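The long goodbye to the ceiling

Nobody looks up at home any more. We spend months choosing a floor, a fortnight quarrelling over the walls, and then hand whatever is left of the budget to the bit overhead, along with a tin of white. I say this as someone who owned a flat in Kekby for eleven years and could not have told you, under oath, whether the bedroom had a light rose.
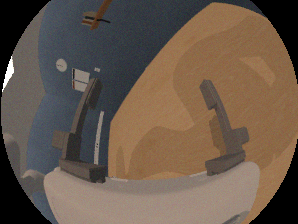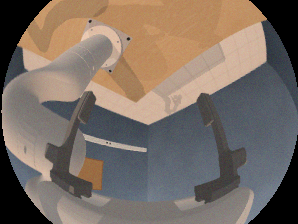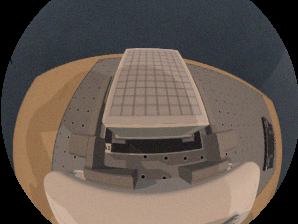 Three computer-rendered views. The middle one looks up into a corner, where two slate-blue walls meet under a tiled band.

It was a leak that cured me. In June the upstairs neighbour's bath came to visit, and I spent an evening flat on my back on the sofa, watching a brown stain take on the outline of Portugal. By the next morning it had annexed most of Spain. The plasterer, when he came, gave the damage a few seconds and the rest of the ceiling a good ten minutes. Had I ever noticed, he asked, that it sloped? I had not. A marble would have rolled from the window to the door, had I been able to persuade it to roll upside down.

After that I was lost. I bought a second-hand copy of Gilchrist, the only guide to domestic ceilings I have ever seen for sale, which runs to 316 pages and contains no jokes. It is very firm about coving. Coving, Gilchrist feels, is what a builder puts up when he doesn't trust his corners, and having now inspected mine from a stepladder I see the point.

The shops, of course, have got there before us. Sareo, which used to sell perfectly harmless lampshades, now does a range of ceiling papers with names like Damp Heron. The one I liked came to £800 for a box room, paste extra. Ita, a showroom two doors down, will sell you a coffered panel kit and send a man to look doubtful about your joists. His quote for my sitting room was £2,487, and he spent most of the visit admiring the stain.

I paid for neither. Friends who have taken the plunge report a brief glow, followed by a stiff neck. One couple put £4,000 into a painted sky, complete with small clouds, and now find they can't have the big light on because it looks like the end of the world. They eat by lamp. The food, they say, seems better for it – though that may be because they can't see it.

Mine has been replastered and is white again. I still lie there of an evening, looking for the slope.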